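About Us

Hi, I'm Clifford Gill, and I run Gornmont with my business partner Lise Charbonneau. We sell, service and rebuild gym equipment, mostly cardio machines (treadmills, rowers, bikes, ellipticals), plus a fair bit of flooring and the odd cable machine if you ask us nicely. If you've landed on this page you probably want to know who you'd be dealing with before you let us haul a four-hundred-pound treadmill down your basement stairs, and I would too, so pull up a chair.

How we got started

I was a runner with bad knees and a day job fixing vending machines. The gym I belonged to had a row of treadmills and at any given time a third of them had a sheet of paper taped to the console saying OUT OF ORDER. I got tired of waiting for a working one, so I asked the owner if I could take the hood off one and have a look. He said I couldn't make it any worse. The drive belt had slipped right off the motor pulley. It took me most of an evening because I'd never seen the inside of a treadmill before, and these days it's a job we do before the coffee's finished brewing.

He asked me to look at the next one, and then his sister-in-law's rower, and then another gym across town called. For the first stretch I worked out of my garage on evenings and weekends, and my wife parked on the street and was very good about it.

Lise came along when I was drowning in paperwork. She'd been managing a rowing club and had bought, sold and argued over more gym equipment than anyone I'd ever met. She came to pick up a flywheel bike, saw the shoebox where I kept my invoices, and told me it was a disgrace. She was right! We were partners by the end of that February, and the shoebox went in the recycling.

Where we are now

We have a proper shop these days, 3,000 square feet with a roll-up door wide enough to back a box truck into. The front part is the showroom. You're welcome to get on anything out there, and I mean really get on it, bring your running shoes and do a couple of miles. I don't understand stores where the treadmills aren't plugged in. You wouldn't buy a car that way. Behind the showroom is the parts room, and behind that is where the repairs get done, with the radio on too loud.

Since Lise started keeping records we've put 2,211 machines back into service. She keeps the count on a whiteboard by the office door and changes it herself, and she won't count a machine until it's been delivered and the customer has used it. I once tried to add one early and got caught.

What we sell

New equipment first. We carry the Penner line of treadmills and bikes, and I'll tell you why we settled on them. The decks can be flipped when one side wears out, the hoods come off with ordinary screws, and when I call for a part somebody picks up the phone. They aren't the flashiest machines. The console on the basic Penner treadmill looks like a microwave from a few years back, to be frank, but the buttons are big and you can hit them when you're sweating and bouncing up and down.

For rowers we like the Senen. It's quiet enough that you can row in a spare bedroom while somebody's asleep down the hall, and it stands up on end when you're done with it. Measure your ceiling first, please. We've had one come back because it wouldn't stand up under a sloped roof, and I felt bad for the guy, he'd already rearranged the whole room.

Then there's the rebuilt stuff, which is where my heart is. We buy used commercial machines from gyms that are closing or remodeling, strip them down, and go through them: belt, deck, rollers, bearings, motor brushes if they have them, wiring, console. A good commercial treadmill that's been rebuilt properly will outlast a cheap new one by years, and it often costs less. It'll also be heavier and uglier. Some people care about that and some don't.

Every rebuilt machine goes out with 2 years of coverage on parts and labor. Lise wrote the warranty and it fits on one page in normal-sized type. You don't have to mail anything in. We have your name, we know what we sold you.

Setting up a home gym

People ask us for help with this more than anything else, and I could talk about it all day (ask my wife). The short version is that most folks buy too much. They've got a corner of the basement and a list of eleven things. I'd start with one machine you like using and enough rubber flooring to stand on, live with it for a few months, and then come back and see us. If you hate running, don't buy a treadmill because you think you're supposed to. Buy a bike.

Leave more space behind a treadmill than you think you need. A lot of people want to shove it up against the wall facing out into the room so they can watch TV, and I get it, but if you stumble you're going to go off the back and there had better be somewhere to land. Clip on the safety key while you're at it. I know, everybody rolls their eyes at the safety key.

And check your outlet. A big treadmill wants a circuit to itself, and if it's sharing with a freezer or a space heater you'll be walking up to the breaker panel for your cardio. We'll look at this when we come to measure, and measuring is free anywhere in our delivery area.

What we do for gyms

We look after equipment for hotels, apartment buildings, two high schools, a fire station and a bunch of small independent gyms. Most of them are on a maintenance plan, where one of us comes by on a schedule, vacuums under the hoods (you would not believe the lint), checks belt tension, lubes whatever needs lubing and tightens whatever has wiggled loose. Cable machines get their cables looked at end to end, with extra attention to the spots where they go over a pulley. If a cable's fraying, I take the machine out of use that same visit, and I've had some unhappy phone calls about it. I'd rather have the phone call.

The bigger gyms also get a login for Clilteck, the service log we use. Every machine has a sticker with a number on it. Your front desk types in the number and what's wrong, and it lands on my phone. It beats the sticky notes we used to get, which said things like "bike weird." You can pull up the history on any machine too, so when you're trying to decide whether to fix an elliptical one more time or let it go, you can see what you've already spent on it. Sometimes the answer is let it go, and I'll say so even though I make my living fixing them.

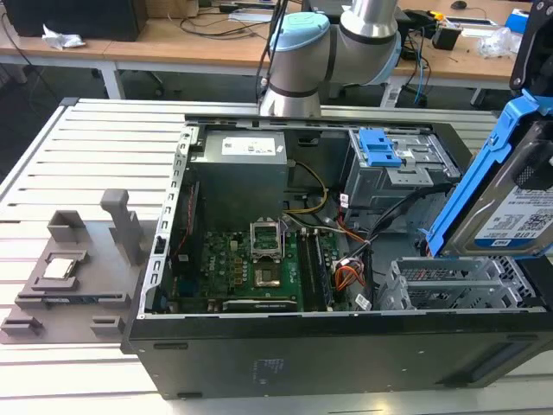
We also do layouts. Send us a floor plan, or a sketch on a napkin with the dimensions on it, and Lise will draw up where everything could go, with walkways and outlets and the door swing marked. The door swing is her big thing. She says every bad gym she ever worked in had a machine you had to squeeze past a door to get to. If you end up buying the equipment from us the layout's free, and if you don't, we charge a flat fee and you keep the drawing.

Who you'll meet

Me, mostly, if something's broken. I do the service calls on the commercial side and a good share of the rebuilding. I'm the one with the gray truck and the knee brace. I still run a little, slowly, on a rebuilt treadmill that I got so fond of I couldn't sell it.

Lise runs the showroom, the books, the buying and the layouts, and she's the one to talk to if you don't know what you want yet. She rows most mornings before we open. She's very patient with beginners and has no patience at all for sales talk, so if you want somebody to tell you a machine will change your life you'll need to go somewhere else. Tell her how tall you are, whether anything hurts, what you've tried before and quit, and she'll have you on the right thing pretty quickly.

We've got a small crew for delivery and installs as well. They're careful with door frames, they take the cardboard away with them, and they won't leave until you've turned the machine on and walked or pedaled or rowed for a minute while they watch. Some customers find that a bit embarrassing. Do it anyway, it's how we catch a belt that's tracking off to one side.

Things we don't do

We don't sell supplements. We don't do financing through a third party, though we'll split a bill into payments ourselves if you talk to Lise. We don't work on saunas, massage chairs or hot tubs, and I say this because I get a call about a hot tub nearly every month. We don't buy home-grade treadmills as trade-ins, but if yours is dead and you're buying from us, we'll carry it out and recycle it for nothing.

Come by

The showroom opens at ten in the morning and we're there until six. Parking's around the side, next to the roll-up door. If you have a machine that's acting up, try to get a video of the noise on your phone before you call, and write down the model number, which is usually on a plate near the power switch or down by the front wheels. Half the time I can tell you over the phone what it is, and if it's something you can fix yourself with a hex key I'll talk you through it. Ask for Cliff.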